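Notes on the Usitholm Road intersection, part two

Gintarė Kairys asked me to write up the sightline measurements from August, so this covers those and the signal timing.
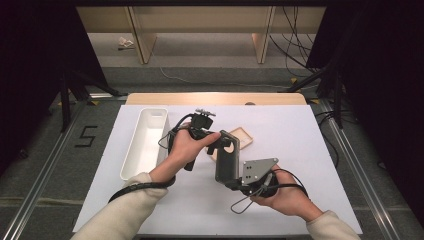
Where the crashes happen

Usitholm Road meets the Plistcombe turnoff at a skew angle, on the outside of a long left-hand bend. The posted limit is 80 km/h. Drivers coming down from Brarlow see the warning sign well before they see the intersection, and most don't lift off until the stop line on the side road comes into view.

By my log there have been 15 collisions since the resurfacing. Eight involved a right turn across oncoming traffic. Two were single-vehicle run-offs in heavy rain, both into the culvert on the low side, and I have left those out of the rest of this post. Drainage is its own problem.

Sightlines

I measured from a driver's eye height at the side road stop line, to the centre of the nearest through lane. Towards Plistcombe the view is clear to the crest. Towards Brarlow it is blocked by the embankment and, in summer, by grass on top of the embankment. Mowing recovers around 15 metres. Cutting the bank back would recover more, but there is a water main under the toe of it.

Vaida Tamošiūnaitė repeated the measurements from the cab of her ute and got a longer distance, as expected from the higher seat.

Volumes

The tube counter recorded 1,525 vehicles on the side road over the count period. It was laid before the quarry trucks moved to the Fehr haul route, so the heavy vehicle share is now out of date. I would not use it for turn lane design without a recount.

Timing

The flashing advance sign is triggered by a loop on the side road. The loop sits too close to the stop line — a car that rolls straight through has entered the intersection before anyone on the main road gets a useful warning. Moving it back one truck length is a saw cut and a new feeder cable.

Thảo Đồng has the raw spreadsheet if you want to check my arithmetic. Wet-weather braking distances will go in part three, along with the culvert.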